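**Progress report to Villov, second period**
Prepared by Jocelyn Sawatzky, Brerncombe workshop
Fri 12 July

Work in this period covered the small-parts storage package of the Plodolum project. The package replaces the open trays in the repair area with closed drawer cabinets that can be read from the side and moved between benches. Purchasing was completed in May. Unpacking, inspection and labeling started the week after delivery.

Of the 131 cabinets ordered, 81 have been inspected and released to the benches. A further 48 are unpacked and waiting for labels. The remaining 2 were returned to the supplier, Quezada, with cracked housings, and replacements are on order at no charge to the grant.

Inspection is done on a bench. Each drawer is pulled out, checked for play and for stress marks at the front lip, and pushed home again. Filipa Frade wrote the procedure and Tyson Charbonneau carries out most of the checks. 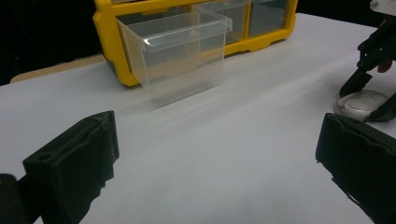
*Fig. 1. Yellow cabinet with clear drawers, one drawer partly out.*

The main finding concerns drawer travel. The drawers have no end stop and drop at the front once they are well out of the housing. With light contents this is acceptable. For screws and other dense stock we have set a fill limit of half the drawer depth, marked with tape on the side wall.

Labels remain the open item. The first batch of adhesive lifted at the corners and was rejected. Halvard Holmgren is testing a second adhesive on spare drawers, and the result will decide when the unlabeled cabinets can be released.

Spending is within the approved budget line. No change to scope is requested. Questions on the purchasing records should go to Chantal MacDonald.

Next period:

- finish labeling and release the waiting cabinets
- inspect the replacements on arrival
- remove the old trays from the repair area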